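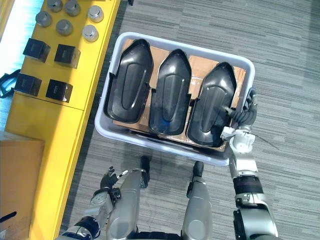
One packer at the Brunau site, on being told that we meant to study how trays lie in a bin, remarked that they lie however they were put, and asked whether we were being paid by the hour. The remark has stayed with us through the analysis, and we have found it hard to improve on as a null hypothesis. If trays lie however they were put, the gaps between them should depend on the packer and the packing order, and the liner should make no difference at all.

4.2 Gaps and the cardboard liner

The open layout used in the second part of the study is shown in Figure 2: a white plastic bin, one flat sheet of brown cardboard on the bottom, and three black molded trays laid in a row on top of it. The trays are long, with a pointed end and a rounded end, and anyone who has tried to fit such a shape into a container with straight sides will know that the container wins. Strips of cardboard remain visible between the trays and around their tops. We call this exposed area the remainder, having dropped the working term "waste" when the site office asked us to.

Figure 2. Three black molded trays on a cardboard sheet in a white plastic bin. The tray on the left leans toward the wall of the bin.

We recorded 1072 packings over the study period, split between lined and bare bins. In 644 of them at least one tray was found resting against or leaning toward a wall when the bin was opened at the far end of the Windley route. Leaning was treated as a yes-or-no matter. An earlier scheme had five grades, and two of us could not agree on the difference between "inclined" and "somewhat inclined" even when looking at the same tray.

The liner did make a difference, though a less flattering one than we had hoped. Trays on cardboard shifted less often than trays on bare plastic, but once a lined tray had shifted it tended to stay where it had gone. On bare plastic, trays slid out of line and sometimes slid back, which the Clutar scoring sheet counts as no movement. We kept the sheet as it was for the sake of comparison with the June pilot. Readers may take the advantage of the liner to be understated by whatever amount they find reasonable.

Packing order mattered more. Packers who set down the two outer trays first and fitted the middle one last left a more even remainder than those who worked from left to right. Working from left to right was nonetheless the method used by nearly everyone, including the authors when they were asked to take a turn.

A further 70 packings were set aside before scoring. Most of these involved liners cut for the Tzanetos bin, a slightly longer model, which had been folded at one end to fit. A folded liner raises the trays at that end and turns the whole question into one about slopes, on which we have no data and only moderate curiosity.

Topics: Storage & Handling / Returnable Containers / Full-Text Articles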